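Pestamus Harb Gripper Kit – long-term review

I've had the Harb on my bench arm since December and I still grin when it wakes up and does its little open-close stretch. It's the two-finger gripper kit from Pestamus, with a wrist camera in the bracket, and I bought it to sort and stack jar lids and bottle caps (long story, I save them). It replaced an old Marnus gripper that I was fond of but that had the grip of a wet sock.

Setup took me one evening. The cable is a decent length, the bracket fit my arm without drilling, and the fingers come off with 2 screws each. The ribbed inner faces are the best thing about the kit! Thin plastic rims that used to shoot across the room now stay put.

So, the fault. I was 792 picks into a long run when the fingers closed on a cap, lifted it, and then just opened in midair. No error, no beep, and the software carried on believing it was holding something. It went through the whole stacking move with nothing in its grip. Then it happened again, and again, always after the arm had been working for over 3 hours. I wiped the fingers and swapped the power supply. Same thing.

The worse one was the reset. After a dropped pick I hit stop, reached in for the cap, and the gripper snapped shut on its own when the power came back. It got the side of my thumb. No real harm, only a red mark and some language, but the manual says the fingers hold position after a stop and mine did not. Keep your hands out until you've pulled the plug – I do that every time now.
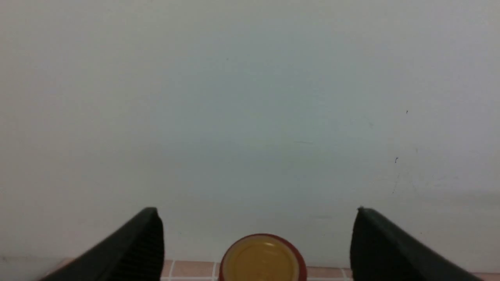

Wrist camera view, fingers open, with a red and yellow cap between them.

Support sent me new firmware, version 5, and a replacement finger motor board. The midair drops have stopped on my unit. The snap on restart is slower but still there, and I'd call that unfinished business. Horneck's gripper has a proper lockout switch for this and costs a bit more, so if kids or pets share your workshop I'd look at that one first.

Would I buy the Harb again? Yes, with a cutoff switch wired in from day one. I love the grip, I love the camera, and I've got a tower of lids to prove it. One star off for the drops and another for my thumb. 3 out of 5, and I'll bump it up if they fix the restart.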